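Review: the Brakex two-arm bench kit, seen at the Sisomside open day
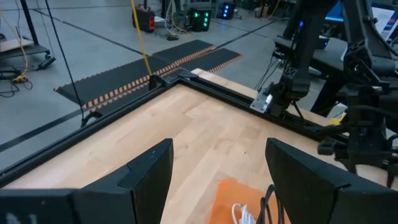 Trinity Boateng
31 May 2019

Sisomside opened its workshop to visitors last week, and I went mainly to see the Brakex bench kit. I run a small repair and assembly shop, and a good part of our day goes into sorting, bundling and bagging cables. Brakex sells this kit for shops like mine. I wanted to see it handle cable before I thought about price.

The kit is a work surface inside a frame of black rails, with the robot arms fixed along the edge. The top on the Sisomside bench was butcher block in narrow strips. I liked that more than I expected to. Parts don't skate around on it the way they do on steel, and you can sand out a scratch. It will stain if you spill flux on it, so plan on a mat or a sheet for dirty work. At the demo they laid a flat orange sheet on the wood and put the cables on that, one white bundle and one black.

The demo job was simple. Pick up a bundled cable, move it to the other side of the bench, set it down, and go back for the next one. The host ran it for the length of our slot, and between runs she let us move the cables to spots of our choosing.

The black cable gave it the most trouble. Its loops stood up off the sheet, and on two tries a finger pushed the bundle along before closing on it. The white one lay flatter and went better. When a pick failed, the arm backed off and tried again without anyone touching the controls. One time it gave up and waited for the host, which I would take over a machine that keeps jabbing at the part.

The fingers are black wedges with rounded tips. They are wide for the kind of work I do. They suit a bundle, but I would not expect them to pull one wire out of a group. I asked about a narrower set and was told Brakex has one in testing, with no date. The small camera down by the gripper sees both fingers and the bench between them. I think that is the right place for it. The live view was up while we watched, and you could tell a bad grip as soon as it happened.

Speed is where I have doubts. My newest hire would beat it easily on the same job. The host said they had been running it slow for visitors and that it goes faster with the room clear. That may be so, but I can only review what I saw.

Setup takes more room than the brochure suggests. The bench is one part of it. You also need space for the computers, the screens and all the power leads, and at Sisomside a lot of that was on the floor. They had anti-fatigue mats down next to the bench, with striped orange and black borders, and I would want the same for anyone loading parts through a shift. I would also want the cables up off the concrete before I let a cart near it. Brakex does not include any cable covers or trays. For what they charge, it should.

Getting it running took Sisomside 3 days, by their account, and most of that was spent on calibration. The frame went together in an afternoon. Everything bolts to the rails, so you can shift a bracket when you find it is in the way. They told me they had moved one of the arms since January and had to redo the calibration after, a job of 60 minutes.

The software is called Prirnonach. I had a short turn with it. The screens are clear and the stop control is easy to find, but the menus for teaching a new pick are buried too deep. The printed manual runs to 300 pages and has no index.

I also asked how it compares with the Lie single-arm unit, which costs less and which a lot of small shops already own. Sisomside has used both. Their answer was that the Lie is fine if your part always arrives in the same place. With loose cable it doesn't, and the second arm gives you a way to hold one end still. We did not get to see both arms work on one cable, and I would ask for that if you book a visit.

I am not buying one this year. For a shop that moves bundled parts all day and has the floor space, it is worth a look. Bring your own parts to the demo. They let me try a coil of our speaker wire at the end, and it picked it up on the second attempt.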